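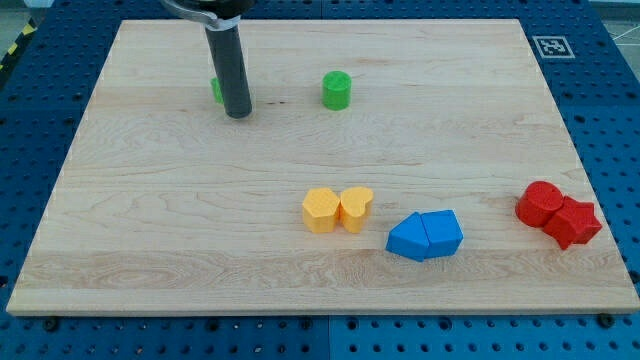

VISTAMBERG, Apr 21, 2024

Galtmont Women's Basketball League
Minutes of the Competition Meeting

Present: Encarnación Cuesta (chair), Sobia Satti (secretary), delegates of the member clubs. Apologies were received from Wovar.

1. Minutes of the previous meeting
Approved as circulated.

2. Playoff format
The chair presented the proposal to seed the top 8 teams by regular-season record. Ties shall be settled by head-to-head results, then by point difference. Carried, with one club opposed.

3. Rosters
Clubs shall file final playoff rosters of no more than 15 players with the secretary. A player must have appeared in at least two regular-season games to be eligible. The Zaidi delegate asked that injured players be exempt. The chair ruled that such requests be made in writing.

4. Officials
Ms. Satti reported that game fees for referees will rise to $80 per game for the playoffs. Home clubs remain responsible for payment before tip-off.

5. Protest from Zaidi
The protest concerning the shot clock in the away game at Wovar was heard and dismissed. The result stands.

6. Other business
Galtmont uniforms: deferred to the next meeting.

Minutes recorded by S. Satti.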